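La segunda silla

El martes 27 de agosto de 2019 llegué a la emisora a las seis menos diez, como siempre, y encontré que habían quitado mi silla. No la habían cambiado por otra. Quedaba la mesa, la pantalla, los auriculares colgados en su gancho, y delante de todo eso un espacio de suelo limpio.

Yo era la segunda redactora del informativo de la mañana en Radio Hurnness. La primera silla era de Natanael Coutinho, que presentaba, y que en cuatro meses no me había mirado a la cara. Antes de abril me miraba demasiado. En abril yo escribí una carta de dos páginas a la dirección, con fechas y con horas, y desde entonces todos en la redacción aprendieron a hablar muy bajo cuando yo entraba a calentar el agua.

Escribí el boletín de pie. Tráfico, el puerto, una huelga en los almacenes de Erkton. Coutinho lo leyó sin cambiar ni una coma, con aquella voz que a mi madre le gustaba tanto. Mi madre lo escuchaba cada mañana en la cocina y me decía por teléfono: qué suerte tienes, hija, trabajar con un hombre así. Yo no le había contado nada todavía. Le decía que sí, que mucha suerte.

A las nueve me llamaron arriba. La directora de personal se apellidaba Lopes y tenía sobre la mesa una carpeta gris que no abrió en toda la conversación.

—Hemos contratado un despacho externo —me dijo—. Drandik. Son muy serios.

—¿Y qué dicen?

—Dicen que no se puede establecer.

Esperé a que continuara, porque la frase me parecía sin terminar. En mi idioma también sería una frase sin terminar. Pero ella había puesto las manos sobre la carpeta y me miraba con simpatía, una simpatía verdadera, creo, y esto fue lo que más me cansó.

—¿Qué es lo que no se puede establecer? —pregunté.

—En general.

Luego me habló de la otra posibilidad. La emisora podía pagarme hasta 40 semanas de salario si yo firmaba un papel y dejaba el puesto de manera amistosa. El papel decía que yo no hablaría de la emisora, ni de sus empleados, ni del papel. Le pregunté si alguna otra persona lo había firmado antes que yo. La señora Lopes miró hacia la ventana, donde se veía la antena con su luz roja, y contestó que esa pregunta no la podía responder. Entonces supe que sí, y que quizá había sido la chica que ocupaba mi mesa en enero, aquella que dejó en el cajón un peine y una caja de té casi llena.

Pedí una semana. Me la dieron.

Bajé por la escalera para no esperar el ascensor con nadie. En el estudio la luz estaba encendida y Coutinho entrevistaba a un concejal sobre la limpieza de las playas. Se reían los dos. Detrás del cristal, el técnico levantó la mano para saludarme y después, a la mitad, la convirtió en un gesto de rascarse la oreja.
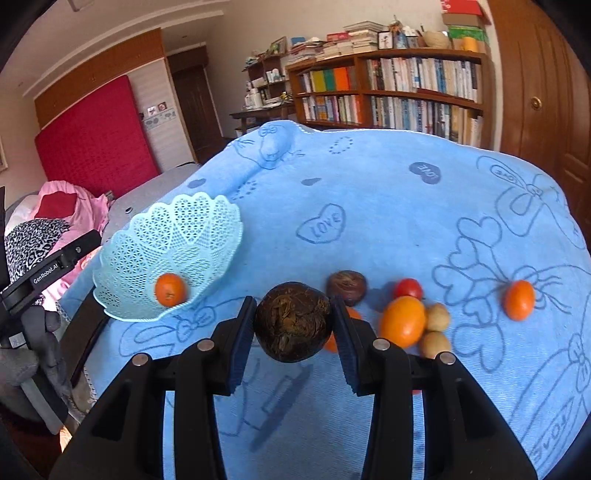 Aquella tarde llamé a la chica de enero. Su número lo encontré en una hoja vieja de turnos, y lo marqué dos veces sin dejar que sonara. A la tercera contestó. Le dije mi nombre, y dónde trabajaba, y ella no dijo nada durante un rato largo. Yo estaba sentada en la cama, sobre la manta azul claro de los corazones, esa que lleva escrito LOVE y que compré el primer invierno por barata y por suave, y seguía con la uña el borde de un corazón mientras oía su respiración. Al fin me preguntó si todavía estaba el té en el cajón. Le dije que sí, que no me había atrevido a tocarlo. «Tómatelo», me dijo, «es bueno». Y después: «¿Cuánto te ofrecen a ti?».

Hablamos hasta que se hizo de noche. Ella había firmado y no podía contarme nada, y así me lo fue diciendo, despacio, una cosa tras otra que no me podía contar. No podía contarme lo del coche. No podía contarme lo de la cena de los anunciantes. Yo escribía en el reverso de la hoja de turnos todo lo que ella no me contaba, y cuando se me acabó el papel fui a buscar otro.

A la mañana siguiente entré a las seis menos diez. Llevaba bajo el brazo una silla plegable, de las de camping, que me había prestado la vecina. La abrí delante de mi mesa. Hizo un ruido terrible. Coutinho levantó la cabeza de sus papeles y, por primera vez desde abril, me miró.

Me puse los auriculares y empecé con el tráfico.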